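Grastwood Workshop Notes
Tips for people teaching chores to a machine at the kitchen table

Most of these were learned the slow way, over one winter and 3,460 recorded demonstrations, of which 288 were thrown out for reasons that were entirely my fault. If you are showing a robot how to tidy up by doing the job yourself, or steering an arm from across the room, start with these and make your own mistakes further down the road.

Slow down, then stop slowing down
The first week, everybody moves like a bomb technician. The second week, everybody gets bored and moves like a blackjack dealer. Pick the speed you'd use to put away someone else's good dishes and stay there. A recording with one long dreamy pause in the middle teaches a long dreamy pause, and you will get to watch it forever.

Decide what "done" means before you press record
"Put the marker away" is four different jobs, depending on who's in the chair. Ours now reads: marker in the tray, hand off the marker, hand back to the start. Write it on an index card and tape it where the operator can see it. When two people share a job, have them each do five and play them back to each other. Kornél Erdős and I did this in March and discovered that he released from an inch up and I set things down like eggs. We settled on eggs.

Leave the tablecloth alone
A plain cloth is easier on the software, and a busy one is closer to what's in people's houses. I vote for busy, as long as some of your sessions are busy in a different way. If you record 3,000 grabs over one pattern you'll have a system that is very good at that pattern. Rotate cloths at the start of a session and never in the middle. Iron if you must. I did once.
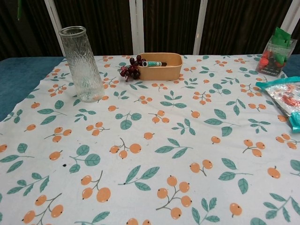
Clear things get their own session
Glass and plastic bags are where confidence goes to die. Don't mix your first attempts at them in with the easy stuff, or you'll spend the evening resetting and blame the easy stuff. Come at a glass from the side, at the same height every time, and close slowly. For bags, grab a corner or the seal and forget about the middle. Erzsébet Halász can pick up a zipper bag by remote control on the first try, and has been asked to stop mentioning it.

Move things between takes
Not a lot. A hand's width, a quarter turn, swap left for right. If the tray never leaves its spot, you're teaching the spot. I keep a saucer of numbered slips and draw one before each take, after Erzsébet pointed out that my idea of random was "slightly to the left."

Wear the camera first, then check it
For hand demonstrations with a chest camera, put it on, sit down the way you'll be sitting at 9 p.m., and look at what it sees. Standing up straight for the test and then slumping for two hours gives you a fine record of your lap. A cardigan will swing in front of the lens. So will a lanyard. Tuck both in.

Remote control: rest your elbows
If you're driving with hand controllers, put a folded towel under each forearm. Shaky arms make shaky recordings, and mine start shaking at take 29. Quit a few before your number, whatever it is. Keep water within reach of you and out of reach of the arm — we have one dried-out controller that can explain this in more detail.

Keep the fumbles, within reason
A drop followed by a clean pickup is worth having. It shows what to do when things go wrong, and they will. A drop followed by swearing and a foot chasing a grape across the floor should be deleted. We tag ours "recovered" or "no" and move on.

Label it tonight
You will not remember tomorrow which batch was the one with the lamp off. Our folders go by cloth, job and operator, in that order, with a line of notes. The notes can be short. "Tired, tray slid" has saved me more time than any spreadsheet I ever built.

Next page: gluing felt under a paperboard tray so it stops sliding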